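Robots in the prep room, one winter on

June 19, 2019

I said back in March that I'd write something about the arms once we'd had them long enough for me to stop being dramatic. So, here goes, with a cup of tea and my feet up on a flour tub.

For anyone new, I work at Haltine, which does steamed buns and dumplings for cafes and a few school canteens. The business has been going since 1976 and I've been there for 19 of those years, mostly on the steaming bench, some of it on the early van run when my knees were better. There are around 30 of us if you count the casuals. The arms came in through Vevside, who did the install and the training, and the program they run on is called Han (we all say it like a person's name now, "Han's having a sulk", that sort of thing).

I wasn't keen. I'll put that on the record. When the boss told us at smoko, I went home and worked out how many years I had left on the mortgage. A couple of the younger ones thought it was brilliant and wanted to know if they could drive it!
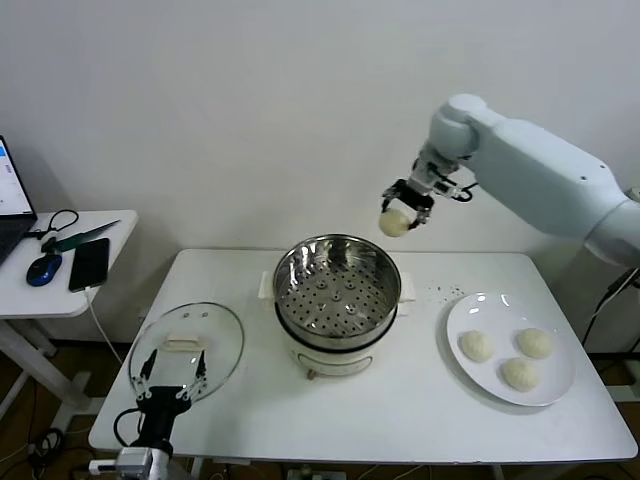 My job used to be hands, and these days it's mostly eyes. I used to lift buns in and out all shift, and my wrists would be aching by lunch, with steam burns up the inside of both arms every winter. Now I spend a lot of my day at the trial table, watching how the grippers treat the food. A bun is a surprisingly hard thing to hold, you know. You've got two black fingers and a soft round bun between them, and it has to stay round, with the pleats still neat on top, because the customers notice a squashed one straight away. Lids are their own headache. A bar handle like the one on that glass lid is meant to be easier for the fingers than a little round knob, and I was the one who said so, thank you very much. I got a mention in the meeting notes and everything.

What I didn't expect was how much talking there'd be. The Vevside people ask us things all the time. How do you know when to take them out? How hard do you squeeze? I had no idea how hard I squeeze! I had to stand there with a bun in my hand and think about it, feeling like a right goose. It made me realise how much of the job I'd never once said out loud.

It's not all rosy. The bench is quieter and I miss the company, as we used to stand shoulder to shoulder and gossip the whole morning. Two of the casuals have had their hours cut, and I don't care what colour you paint that in the newsletter, it's still rent money. The union got us a promise of 20 paid hours of retraining each, and I've used mine, but I reckon it should have been offered before the crates arrived. And when something plays up we all stand about waiting for a phone call to be returned, which used to never happen when the fix was "get another pair of hands".

My wrists are heaps better, though. I can open a jar at home again. I've even picked up my knitting, after leaving it in the cupboard for three winters.

Next they want to look at the Edum line, which is the dumplings, and those are much fiddlier than buns. I've put my hand up for it. If anyone reading has been through the same thing at their work, bakery or otherwise, leave me a comment, I'd love to know how your lot handled the rosters.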